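Presupuesto de una célula de manipulación robótica

El presupuesto de una célula de manipulación robótica es el documento, o conjunto de hojas, en que se planifica la compra de un brazo, su pinza, la cámara de muñeca y todo lo que hace falta para que el conjunto trabaje sobre una mesa. Se usa sobre todo en talleres pequeños, laboratorios docentes y almacenes que manejan artículos variados. No confundir con el presupuesto de línea automatizada, que incluye obra civil y transportadores (ver artículo propio).

Última revisión del artículo: 12/15/23.

Terminología

En español conviven "célula", "puesto" y "estación". Los catálogos de Farau usan puesto, los de Jallix célula. Para el cálculo da igual. "Efector final" abarca pinzas de dedos, ventosas y herramientas a medida; en las hojas de pedido casi siempre se pone pinza y ya está.

Partidas habituales

Brazo. Suele ser la partida mayor, pero no siempre pasa de la mitad del total. Se compara por carga útil, alcance y repetibilidad. Error frecuente: dimensionar la carga solo con el peso del artículo y olvidar el de la pinza, la cámara y los cables.

Pinza. Dos dedos paralelos para empezar. Apertura, fuerza mínima regulable, recambio de yemas. La fuerza mínima importa mas que la máxima cuando hay artículos blandos, y es el dato que más falta en las fichas.

Cámara de muñeca. Va montada junto a la pinza y ve de cerca lo que se agarra. Presupuestar también el soporte, un cable de repuesto y la calibración. El cable que gira con la muñeca se gasta - conviene tratarlo como consumible.

Mesa e iluminación. Tablero claro y mate, luz difusa. Barato en comparación, y sin embargo se deja para el final y se acaba comprando dos veces.

Seguridad. Parada de emergencia, vallado o escáner según la evaluación de riesgos. La evaluación misma se paga aparte.

Integración y formación. Horas de ingeniería, puesta en marcha, documentación. Pedirlas siempre desglosadas.

Juego de objetos de prueba

Partida menor, casi siempre ausente de la primera versión. Son los artículos con los que se valida la pinza antes de firmar la recepción. Un juego razonable mezcla rígidos y blandos, lisos y porosos, piezas con brillo metálico y piezas mates. Esponjas de malla, latas, discos planos, telas dobladas. En el plan del taller Jumutside el juego tenía 39 artículos, comprados casi todos en droguería y supermercado, con 5 duplicados para los que se deforman.

Los blandos piden reposición. Una malla comprimida muchas veces pierde volumen y los resultados dejan de ser comparables con los del primer mes. Se recomienda anotar la fecha de compra de cada unidad y guardar una sin usar como referencia.

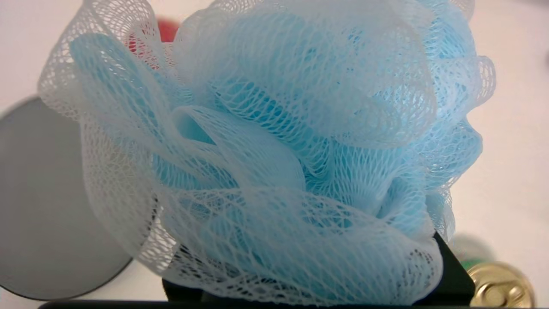 Para los artículos de forma irregular el proveedor debería ofrecer prueba previa. Algunos la incluyen sin coste si se envían muestras, otros la facturan como medio día de ingeniería. Vasiliauskas, distribuidor de pinzas y accesorios, la presta con equipo de demostración y descuenta el importe si hay pedido. Conviene pedir el informe por escrito: fuerza usada, tipo de yema, número de intentos, agarres fallidos. Sin eso la prueba sirve de poco.

Costes recurrentes

Mantenimiento anual del brazo, yemas, cables, licencias de software. Las licencias son el punto oscuro. Unas se pagan una vez, otras por año y por puesto, y en la oferta aparecen a veces como "incluidas" sin decir hasta cuándo. Preguntar. También el almacenamiento si se graban las imágenes de muñeca, que ocupan bastante más de lo previsto en cualquier hoja inicial.

La electricidad rara vez decide nada en una célula de mesa. El aire comprimido sí, cuando hay ventosas y el local no tiene compresor.

Plazos

El plazo se cuenta desde el pedido en firme, no desde la oferta. En Jumutside el pedido salió en marzo y la célula completa tardó 122 días en quedar recibida. El brazo llegó pronto. Lo que retrasó fue el adaptador entre brazo y pinza, una pieza mecanizada de coste mínimo que nadie habia incluido en la lista. Desde entonces su plantilla lleva línea propia para bridas y adaptadores.

Formas de compra

Compra directa por partidas: más barata, pero la compatibilidad queda a cargo del comprador.

Paquete cerrado: un solo proveedor responde de todo. Jallix vende así sus células y no admite quitar la cámara.

Alquiler con opción de compra: útil para validar una aplicación dudosa. Leer bien qué pasa con las horas de integración si se devuelve el equipo, normalmente se pierden.

Segunda mano: brazos sí, con cautela. Controladora y brazo deben venir juntos, con versión de software declarada.

Reserva para imprevistos

No hay acuerdo. Hay quien aplica un porcentaje fijo y quien lo calcula por partida, cargando más en integración. En puestos docentes se han visto planes donde alrededor de 50 horas de ajuste quedaron fuera de la oferta y salieron enteras de la reserva. Si la pinza está sin decidir, la reserva debería cubrir por lo menos una segunda pinza de otro tipo.

Véase también

Pinza paralela
Cámara de muñeca
Recepción en fábrica
Evaluación de riesgos en robótica colaborativa
Coste total de propiedad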